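Syslog from remote probe stops after 100 MB, service still shows "running"

Posted by Felista Mushi

Hello all. I have installed the Plultier collector on a small server in our office, and the probe on a second computer in the warehouse. The probe must send its logs to the collector by TCP. In the morning everything arrives well. When the log file on the probe reaches 100 MB, the collector receives nothing more, but the service on the probe is still shown as "running". If I restart the service by hand, it works again until the next 100 MB. Both computers have Windows, and I am administrator on both. I already opened the port in the firewall and I changed the network cable. What else can I check?

Hugo Cordier

Did you try to reinstall? With me it helped one time, with a different problem.

Covadonga Tejada

I had the same thing in July, with 40 probes, so I can explain a little. The limit of 100 MB is the default size for log rotation. At this size the probe closes the file and opens a new one, but for this it needs the permission to rename files in the log folder. If the service runs under a limited account, the rename fails and the sending thread waits for a file which does not come.

Please look at which account the service uses. Open the list of services, double-click on the probe, and go to the "Log On" tab. In my case it was a local account without write permission.
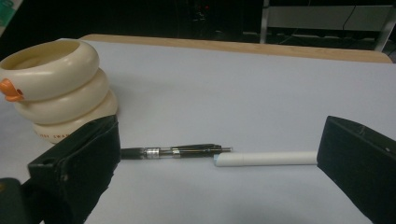
After you give this account the "Modify" permission on the log folder, restart the service one time. Then set the rotation size to a small value, for example 1 MB, so you do not have to wait the whole day to see if the rotation works. When you see two files in the folder and the collector still receives lines, put back the old value.

One more point: error 172 in the probe's own event log means the rename was refused. If you do not find it, the cause is probably another one, and then please post the last lines of the log.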